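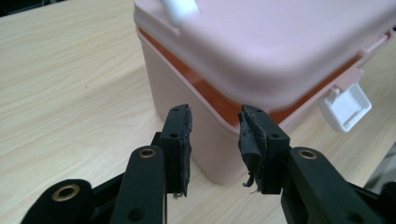 About Flindora

Flindora makes and hires out hand-held grippers for teaching robots everyday jobs. We are a small firm based in Tradevley, founded by Driss Younis, and we have been trading since January 2016.

What we offer

Our main product is the Belhaj hand gripper. A person holds it, opens and closes the two fingers, and a camera on the tool records the work from close up. The kit comes with spare pads, a charger and a printed guide. You can buy it outright for £1,540 or hire it for 30 days at a time. Hire kits go out from our Iltisby store.

We also record on request. Customers tell us which objects and movements they need, and our operators do the work at a table and send back sorted files. Boxes, lids, latches and handles make up most of the orders. 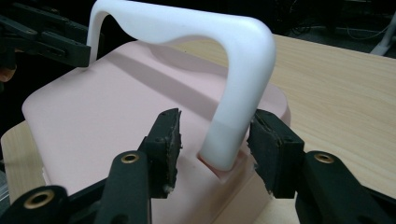 Pads are the part our customers ask about most. They are black, they do the gripping, and they take the wear. A pad with a ragged top edge, like those either side of the white handle, can be changed without sending the gripper back to us. Replacements are sold in packs of eight – the same pads fit every Belhaj gripper we have made. Pivots and linkage arms are replaced at our workshop, and hire customers are not charged for this.

Visits and orders

Visitors are welcome at Tradevley by appointment. Please tell us beforehand if you want to try the gripper on your own objects. Orders for 16 kits or more are quoted separately.

Page updated April 2023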